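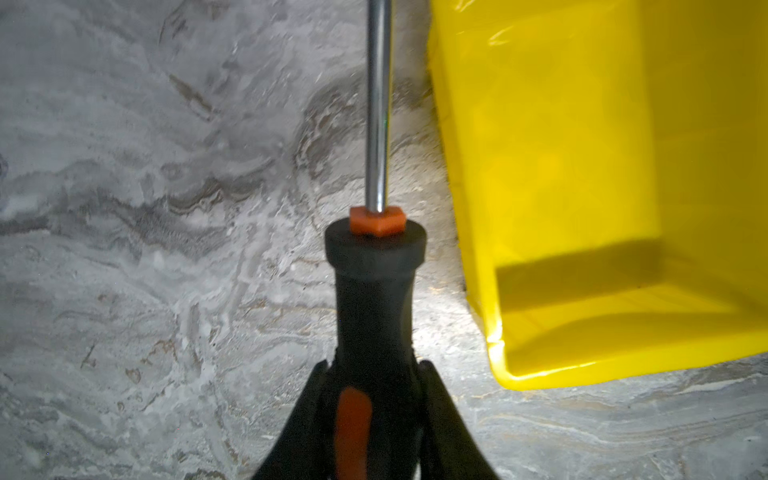
Search this site Enter a word Go

Home | Tools | Materials | Machines | Ask Kolville

How a Screwdriver Works

A screwdriver has three main parts: a handle, a shaft and a tip. The handle is the wide part. The shaft is the metal rod. The tip is the shaped end that fits into the top of a screw.

Why is the handle wide?

Turning force is called torque. Torque depends on how hard you push and how far your push is from the center of the turn. A wide handle puts your fingers farther from the center. If a handle is 30 millimeters wide and you swap it for one twice as wide, the same push makes 2 times the torque.

Why is the handle rubbery?

Smooth surfaces slip. Rubber makes more friction against skin — friction is the force that resists sliding. Many handles have a hard plastic core with softer grip pieces set into it, often in a second color.

What is the collar for?

Some screwdrivers have a six-sided collar where the shaft meets the handle. Flat sides help stop a tool from rolling across a table. On some tools the collar is steel, and an adult can put a wrench on it for stuck screws.

Why is the shaft shiny?

Steel can rust when it meets water and air. A thin layer of chrome keeps them out. The layer can be much thinner than a hair.

Storing tools

Put screwdrivers in a bin or rack after use. Keep tips pointing down.

Updated 28 Sep 2023

Comments (3)

Clamness: What is the tip made of?

Kolville: Steel, hardened by heating and fast cooling.

Nasrallah: My class used this in July. Please do wrenches next.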